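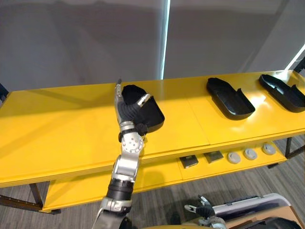

My sister thought I should let the piano go to the dump and be done with it, and she thought this loudly, over speakerphone, while I was in line at the pharmacy. It was a Drastelov upright, she reminded me. They made those by the thousand. Nobody was going to pay for one with a cracked bass bridge and a family of moths in the felts, and did I remember that Mom used to keep her tax papers in the bottom of it?

I did remember. I also remembered that I'd already told Lingyun Xie she could come look at it on Wednesday, so I said "uh-huh" a few times and bought my cough drops.

I should explain about the house. It was on the hill side of Tornemberg, the side where the streets go up in steps and you end up carrying your groceries the last part. My mother had lived there 40 years. She'd gotten the piano up those steps somehow, back before I was born, and the story of how she did it changed depending on who was at dinner. In one version there were six men from the brewery and a mattress. In another one it was a mule. (My uncle swore by the mule. My uncle also swore he'd once shaken hands with an astronaut.) The only part that never changed was the price, 71 bucks, which she said with so much pride you'd think she'd stolen it.

So Wednesday came, and it rained, of course, and I'd made coffee cake because I didn't know what you give a person who's coming to look at a piano. I'd pictured somebody old with a little leather bag. Lingyun Xie turned out to be maybe thirty, soaked to the knees, with a flashlight in her teeth before she'd even gotten both boots off.

"Where is it?" she said, around the flashlight.

It was in the back room. She didn't sit down and play something, which I guess I'd been hoping for. She took the bottom panel off and lay down on the rug and put her whole head inside.

"You've got papers in here," she said.

"Tax papers."

"These aren't tax papers."

Well, I got down on the rug too. I'm sixty-three, so that's a process. She passed them out to me one bundle at a time, tied up with kitchen string, and they were music. Handwritten, in pencil, in my mother's big round hand with the loops on the g's. I couldn't read a note of it. I'd quit lessons at eight after a disagreement about a metronome. But I could read the titles, and the titles were things like "Bus Late Again" and "Waltz for the Man at the Bank" and "Too Hot to Iron."

I'd never heard my mother play anything except hymns and "Happy Birthday." I want to be clear about that! I lived in that house for nineteen years. I knew what time she got up and how she took her tea and which neighbor she wasn't speaking to. When did she do it? Where was I?

Lingyun was already up and turning pages on the music stand. She hit a key and it made a noise like a spoon in a drain. She hit another one and it was fine. "Half of it works," she said. "You want to hear half?"

I said sure.

She played "Bus Late Again." I don't know how to tell you what it was like. Every few beats there'd be a clunk, or nothing, just a hole where the note should've been, and she'd hum the missing one so I wouldn't lose the thread. It was kind of a grumpy little tune. It went along stamping its feet, and then in the middle it seemed to give up waiting and wander off down the road by itself, and that part was so pretty I had to go cut the coffee cake.

From the kitchen I could hear her start it over.

We went through eleven of them that afternoon. Some weren't finished. One stopped halfway down the page, and there was a grocery list under it: onions, bleach, stamps. One was called by my name. I asked her to skip that one, and she did, she put it on the bottom of the pile and didn't make a face or anything.

When she finally got around to business, she sat on the arm of the couch with her plate and told me the piano would cost 900 to fix and be worth maybe 200 when she was done. She said it nicely. She said if it were hers she'd take the good hammers out for parts, and she'd give me cash for those today.

"My sister says the dump," I said.

"Your sister's right about the piano," she said, and had another piece of cake.

I called my sister that night. I'd planned to lead up to it, but she picked up on the first ring and I just said, "Did you know Mom wrote music?" There was a long quiet. I could hear her TV going, and then I could hear it turned off.

"There was one about a bus," she said.

She'd known since she was twelve! She used to wake up early for school and hear it through the wall, very soft, with the practice pedal down, and she'd figured it was private, so she lay there and didn't move until it stopped. She never told me because I slept like a rock and she liked having something I didn't. She said that last part pretty fast. Then she asked me if I still had the one with the bank man in it, and could I hold the phone up so she could hear it, and I had to tell her I can't play, you know I can't play, I quit over the metronome.

"Well, get the girl back," my sister said.

So I've got Lingyun Xie coming again next week, and the week after. She's bringing a Zerero, one of those fold-up electric keyboards, so we'll have all the notes. The moths can keep the Drastelov a while longer. My sister's driving over from Te Moana and says she'll stay two nights if I wash the good sheets. I've got the bundles on the dining table in the order they came out, with mine still on the bottom, and I bought more brown sugar.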